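Besson two-arm kitchen cell, 13 weeks in
Reviewed by Annick Ferrand, Norkport

Our canteen leased the Besson to clear tables and put things away. It carries a basket by the rim with great dignity, vegetable and all, and it has never once called in sick in May. 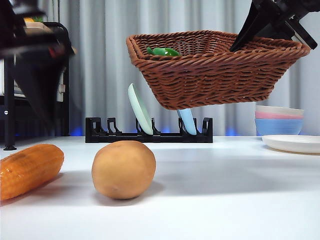
Setup took 2 days and most of Tarun's patience. He used to run the dish line. Now he runs the thing that runs the dish line, for the same pay and with a tablet. Thandeka got her evenings back, then lost 400 hours a year off her contract, so her review would be shorter than mine.

Quiet, slow, good with rims. Three stars. The manual is terrible.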